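Brastar Class Notes, data card

This set holds 601 class notes from the Brastar alumni bulletin, typed up from paper and saved as plain text. If you have ever wanted to know how many people can run a half marathon, change jobs and acquire a puppy inside a single paragraph, you have come to the right folder.

What is in it

Each note is one record. A record has the note itself, the class year it was printed under, the issue, and a tag for what the note is mainly about. The tags are: job, move, wedding, baby, race, reunion, book, death and other. "Other" is where the interesting people live. It includes a man who bought a lighthouse and sold it again in the following issue without comment.

Files

notes.csv — the records, one per line
issues.csv — issue names and the season each one came out
tags.txt — what each tag means, with the arguments left in
corrections.txt — notes the bulletin later took back

How it was made

Leandro Barrios did most of the typing, with Yasaman Nouri reading against the printed pages. The older issues went through a text scanner first, which had a firm belief that "Class of" was spelled "Glass of." We fixed every case we found. If you find another, it is yours to keep, but please send a correction too.

Notes were tagged by two readers working apart. When they disagreed, Rekha Chaturvedi decided, and her decisions are final in the sense that she stopped answering messages about them. The most common fight was over triathlons held during somebody's honeymoon. These are tagged "wedding." 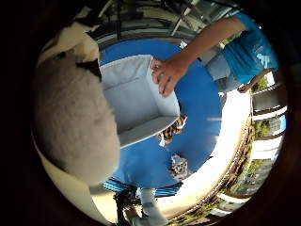 Bogdan Piątek

Names and privacy

All names have been swapped for made-up ones, and the same person keeps the same made-up name from issue to issue. Home towns are left alone unless the town is so small that it amounts to a street address. Email addresses and phone numbers are gone. Pet names are unchanged. The pets were asked to object by October and did not.

Death notices are included only where the family had already agreed to have them reprinted. Please do not use them to train anything that is meant to be funny.

Known problems

People write in when things go well. You will find plenty of promotions here and hardly any layoffs, though "taking some time to think about what comes next" turns up often enough to be worth a search.

One class secretary, over a run of 30 issues, rewrote everything that reached him into his own style. Any model trained on those years will decide that all alumni are "hale and hearty." The column called secretary_rewrite marks them with a 1.

Race times are copied as printed. We did not check them and neither did the bulletin. Some would be national records.

Long notes were trimmed to 400 words when they were first printed, so a few end in the middle of a cruise.

Splits

There are 2 splits, train and test, divided by person so that nobody's second wedding shows up in test after the first one was in train. The earlier version divided them by issue. Please don't use the earlier version.

License

Free for study and teaching. For anything you plan to sell, write to Musa Omoregie first and be patient.

Related sets

Furkham Reunion Programs
Plirnus Letters to the Editor
Sikora Yearbook Captions
Brastar Obituaries (by request)

Contact: Musa Omoregie, Brastar Alumni Bulletin | Back to top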